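Jan 8, 2019
Sourdough notes, back in the Trorthorpe kitchen

First bake of the year and I'd left the starter in the fridge over the holidays, poor thing. Grey liquid on top, smelt of nail varnish remover. Poured that off, kept a spoonful and fed it twice a day till it was doubling again (it took three days, I'd hoped for two).

Today's dough: 1,000 g flour, of which 900 g strong white and the rest wholemeal rye from the bag Mulugeta opened in July, so not the freshest. Water 700 g, salt 20 g. Asnakech wants us to go wetter but I'm sticking with this until I can shape it without swearing! Mixed at half eight, salt in at nine, folds every half hour until eleven. It felt slack on the first fold and lovely by the third.

The kitchen was cold this morning, 17 degrees by the sink, and the dough was slow all the way through. I moved the tub to the shelf over the boiler at noon and it finally got going. Must write the dough temperature down next time and stop guessing from the room. 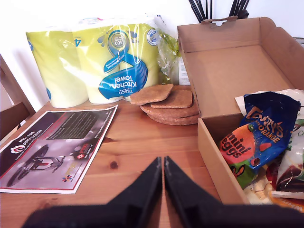 Is it worth adding more starter when the room is cold?

Up to a point. I went from 150 g to 200 g today and it bought me maybe an hour, but too much more and the loaf goes sour and tears when you shape it. Warmer water does the same job with less bother, so try that first.

Divided at four. The bigger piece was 1,084 g, which is too much for the small basket, and it rose over the rim and stuck. Lost a bit of skin getting it out. Rice flour next time, and more of it.

Baked in the lidded pot, 20 minutes lid on and 25 off. Good colour, decent ear on the smaller one, bottom a shade too dark on both. Put a tray on the shelf underneath? Mulugeta swears by it.

Crumb tighter than December's. I think I rushed the last rise, I was getting hungry.

To do: feed starter tonight, order rye, ask Asnakech for her 75% water timings.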